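Robotique de service, séance 14 : bien installer un bras près d'un plan de travail
Parcours Kirngate, notes de cours, version du 08/03/2019

On attaque enfin la partie que j'attends depuis septembre : sortir le robot de sa cellule ! Tout ce qu'on a vu sur l'appréciation du risque (ISO 12100) prend une autre saveur quand la pièce compte un évier, des placards et des gens qui passent avec une tasse.

Rappel de vocabulaire. L'ISO 10218 traite des robots industriels, l'ISO/TS 15066 complète pour le travail collaboratif. L'ISO 13482 vise les robots d'assistance à la personne. Avant de choisir, on écrit l'usage prévu en une phrase. Essayez, c'est plus difficile qu'il n'y paraît (et passionnant à discuter en groupe).

La fixation
Un bras qui accélère tire sur son support dans toutes les directions. On contrôle donc le serrage à l'arrêt, puis de nouveau après les premiers mouvements lents. Les poignées des serre-joints doivent rester accessibles sans passer la main dans la zone de travail. Dans la fiche Kotmont, c'est la ligne 64, à signer avant toute mise sous tension.

L'eau
Vérifiez l'indice IP du bras ET celui du contrôleur, qui diffèrent souvent. Aucune multiprise sur le plan, câbles avec boucle d'égouttage, robinet fermé pendant les essais. Pour l'exercice Holari, on retient une bande libre de 900 mm devant le meuble : c'est une consigne de l'énoncé, à justifier ou à contester dans votre rapport !

Les mouvements
Premier passage à vitesse réduite, une personne à l'arrêt d'urgence, une seule qui donne les ordres. Notez les points de pincement entre le bras et les meubles : dans les rapports, c'est presque toujours la rubrique la plus maigre.

À lire : polycopié Onsri, p. 233 et suivantes. 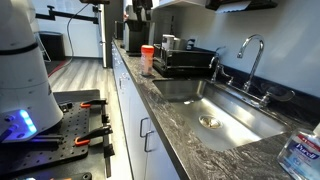
Temps de lecture : 2 min

Base sur plaque perforée, tenue par deux serre-joints à poignée orange, avec l'évier à proximité. À vous de remplir la fiche pour ce poste, fixation et eau d'abord.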